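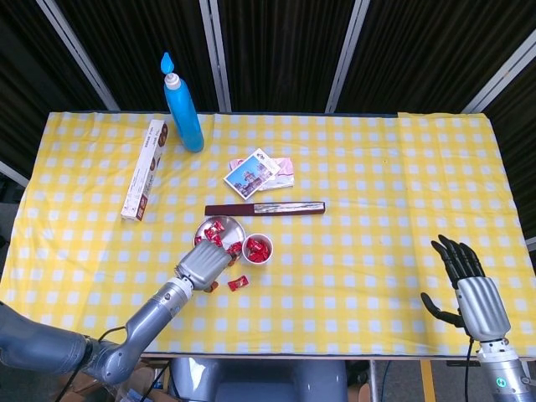 Figure 4. Blue pump bottle on a table with a yellow-and-white checkered cloth.

5. Discussion

5.1 What the wayside storage trial does and does not show

The operator of the Arnthorpe line reports that the storage unit at Prolow substation cut traction energy use by 21 percent over the trial period. This number has since been repeated in two trade articles and one funding request. We were given the same meter records the operator used, and we can reproduce the 21 percent. We do not think it means what it has been taken to mean.

The first problem is the baseline. Savings were worked out against the same weeks of the previous year, when the line was still running the older cars on all off-peak trips. Those cars do not return any braking energy to the third rail. By the time the trial began in April, most of them had been retired. A large part of the drop in energy use therefore belongs to the fleet change, and would have shown up with the storage unit switched off. Kruger and Lei raised the same point in their review of an earlier trial, and the operator's report cites their paper without answering it.

The second problem is where the meters sit. The unit at Prolow is fed and discharged through a single breaker, and the meter on that breaker records flow in both directions. The neighboring substation at Prikum has only a utility meter on the incoming side. Braking energy that trains near Prikum once passed to each other may now be drawn toward Prolow, stored at a loss, and sent back. On the Prolow meter this looks like recovered energy. For the line as a whole it could be neutral or slightly worse. We asked for feeder readings from Prikum and were told that they are not kept.

We tried to deal with the fleet effect by limiting the comparison to trips run by newer cars in both years. After removing service disruptions and days with missing data, this left 218 matched trips. The result is a much smaller saving, and one that changes sign depending on how the heating load is handled. Train heating and cooling were not metered separately from traction, so any correction for outdoor temperature is a guess about how drivers and thermostats behave. Kuroda's method gives a small saving. The simpler degree-day method gives none. We see no strong reason to prefer either one for a line of this length, and we would caution against picking the one that gives the nicer answer.

5.2 Timetable effects

Storage is most useful when a train brakes and no other train nearby is ready to take the power. How often that happens depends on the timetable. At peak headways on the Arnthorpe line, our simulation suggests that most braking energy is already used by other trains, and the rail voltage rarely gets high enough for the unit to start charging. Late in the evening the unit has more to do, but there are few trains, and the total energy at stake is small. The useful window is the shoulder period between the two. The operator's report applies the shoulder-period rate to the whole day, which is hard to defend.

Ahn and Kwak found that moving departure times by a few seconds captured much of the same energy on a comparable line, with no new equipment. Their work was done in simulation only, and we are no more willing to take a simulated saving at face value than a badly metered one. Still, a timetable change costs little to try and is easy to undo. It is odd that it was not tested first, or at least alongside the storage unit.

5.3 Battery wear and cost

The supplier of the Ryu cabinet rates its cells on the basis of full charge cycles. In service the unit sees something quite different: many short, shallow bursts, more than 2,000 in a normal week, with long idle stretches overnight. Shallow cycling is usually kinder to cells, but the heat produced by repeated high current is not, and the cabinet temperature log shows the cooling fans running near their limit on warm afternoons. The fans draw station power, which is metered on a different account and was left out of the savings figure. Adding it back removes part of whatever saving is left.

The payback period quoted in the funding request is based on the full 21 percent and on no cell replacement. With our matched-trip estimate, payback falls outside the expected life of the cabinet under every price path we tested. A kinder reading is possible if the unit is also credited with holding up voltage at the far end of the line, where drivers had complained of slow starts. That may be a real benefit. It is an argument about train performance, though, and should be made and priced as one.

5.4 Limits of our own analysis

Our matched sample is small, and it comes mostly from the shoulder period, so it may flatter the unit. We had no access to onboard records for 34 of the days in the trial, and the gaps are not random — they cluster around software updates to the newer cars, which may themselves have changed braking behavior. The voltage data were logged at one-second steps, too coarse to follow the fastest charging events. Readers should treat our estimate as a reason to doubt the published figure, and should be slow to adopt it as a replacement.

A fair test would switch the unit on and off on alternate weeks, with feeder meters at both substations and the fan load included. The operator told us in July 2025 that such a test is under review.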